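How to Study a Short Letter of the Bible in Four Evenings

Pick a letter you can read in one sitting. Philippians, Colossians and 2 Timothy all work well. You need a Bible, a pencil and a notebook. Leave the commentaries on the shelf until the last evening.

Evening 1. Read the whole letter aloud without stopping. Write down who is writing, who is being written to, and what seems to be going on between them. Two or three sentences will do.

Evening 2. Read it again and mark every "therefore," "for," "but" and "so that." These small words show how one thought leads into the next. Eleri Rees, who taught me this at the Wednesday group in Voltby, used a different color for each — I just circle them all.

Evening 3. Write one line for each paragraph in your own words. If you can't do it, read the paragraph before it again.

Evening 4. Look up the Old Testament passages the letter quotes or leans on. Then open your commentary and see what you missed. Close by praying through one paragraph, slowly.
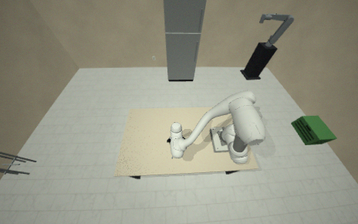

Most mistakes with a letter come from lifting one verse out and asking it to stand alone. Follow the argument back to where it is fastened. The black tip of that white arm is the part that gets near the table, but trace it back through the wrist, the long curve and the shoulder and you come to the gray plate on the tabletop. Do the same with a command in Paul. Start at the verse, work back through each "therefore," and keep going until you reach what he says God has done in Christ. Write that down beside the verse before you write anything about how to apply it.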